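Pencil line and fine grain on a pale laminate table top: clean it, sand it, or leave it?

4 June 2022
Posted by kusano_side in Furniture and Surfaces
Reading time: 5 minutes

kusano_side wrote:
Good morning to all. English is my second language, so please ask if something is not clear.

Two months ago I bought a used work table from a small office in Cabanatuan that was closing. The maker is Arkatano. The top is laminate with a light wood pattern, very pale, with thin lines of grain that go from left to right and some darker streaks. I like it very much. I want to use it for cutting paper and for small repairs, and on Sundays also for dumplings, if my family permits.

My problem is a thin line on the left part of the top. It looks like pencil, and it crosses the grain. You must look for it, but after you have found it, you see it every time. I tried a soft cloth with warm water and one drop of dish soap. The line became maybe a little weaker. I am not certain, because I looked at it too many times that evening.
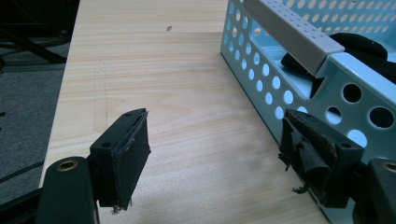

My father-in-law wants me to sand the whole top with fine paper and put oil on it, as he did with his own desk. I have some doubt about this. His desk is solid oak and mine is not. He says wood is wood. I did not want to argue during dinner, so I am asking you.

My questions are these. Is there a safe way to remove a line like this one? And should I put something on the surface before I begin to cut paper on it?

stedex_fan wrote:
Do not sand it. Please do not sand it. The pattern you see is a printed layer with a thin clear layer over it. When you go through the clear layer you get a white patch, and no oil in the world will bring the grain back. I did this to a shelf and I still have the shelf, facing the wall.

For pencil, use a white vinyl eraser. The ordinary school kind. Rub gently along the grain and wipe away the crumbs.

paleoak wrote:
I agree about the sanding, but I would skip the eraser and go directly to alcohol on a cotton pad. Test it first on the underside of the edge. Erasers can leave a shiny spot on a matte top, and a shiny spot is worse than a faint line. You see it from the door when the light is low.

stedex_fan wrote:
I have used erasers on matte laminate for years and never got a shiny spot. You are maybe pressing too hard, or using the pink ones, which have grit in them.

paleoak wrote:
It was a white one. I don't say that it happens each time. I say it happened to me, on a table I paid 529 for, and so I mention it.

kusano_side wrote:
Thank you both. I have a white eraser and I have alcohol, so I can try either. What is the order you would recommend, if I do one and it fails? Also, how do I know if it is pencil? It could be a scratch which has collected dirt.

harborlane wrote:
Close your eyes and pass a fingernail across it. If the nail catches, it is a scratch. If you feel nothing, it is a mark on top and will probably come off. Shine a flashlight very low from the side too. A scratch will show a small shadow.

If it is a scratch, clean it and stop there. Those wax filler sticks look fine for a week and then they collect dust.

As for the order, I would go from weakest to strongest: damp cloth, eraser, alcohol. Dry the surface between each one.

kusano_side wrote:
I did the fingernail test now. I feel nothing on most of the line. Near one end I feel maybe something, but my daughter tried also and she feels nothing, and her fingers are better than mine.

I will use the eraser first, on a short piece only, and look at it tomorrow in daylight.

mill_and_glue wrote:
I will be the one who disagrees with everybody. Leave it. It is a used work table and you are going to cut paper and fix things on it. By October you will have ten new marks and you will not remember which was the first. My own bench has a burn, a ring from a paint can and a long cut from the day I was in a hurry, and it holds things up perfectly well.

If you want a perfect surface, buy a cutting mat and look at the mat.

stedex_fan wrote:
There is some difference between a bench and a pale table that stands in a living space. He said he likes the look of it.

mill_and_glue wrote:
He also said dumplings. Flour and soy sauce do not care about the look of it.

kusano_side wrote:
It is a fair point. But I think I can clean the old marks even if new ones will arrive. I wash the floor also.

About the cutting mat, I do need one. Which thickness? The paper I cut is mostly card for boxes.

paleoak wrote:
For card, a normal self-healing mat is enough. Choose one that is larger than you think. The problem is never in the middle of the mat, it is when the knife runs over the end of it onto the table. And lift the mat sometimes and clean under it. Grit under a mat scratches laminate slowly and you do not notice until you move it.

Don't put oil or wax on the top. It has nowhere to go, it will just sit there and become sticky.

harborlane wrote:
Second this about the grit. Wipe before you put anything down, with a damp cloth, then a dry one. For dumplings use a separate board, mostly for the reason of the glue and whatever else was on that table in the office.

kusano_side wrote:
Update. I used the white eraser on a piece as long as my thumb, very lightly and with the grain. In daylight this piece is paler than the rest and I see no shiny spot, at least from my chair. I will do the remainder slowly this week. For the end where I maybe felt something, I will try the alcohol, after a test on the underside.

I told my father-in-law about the clear layer. He has offered to sand my chairs.

Reader comments (3)

quietdrawer: I had the same type of line on a kitchen shelf and it was from the installer, who marked where to put the bracket. Eraser worked for me.

two_left_gloves: Please, what alcohol exactly? The one from the pharmacy or the one for paint?

paleoak: The pharmacy one. Open a window and use only a little on the pad.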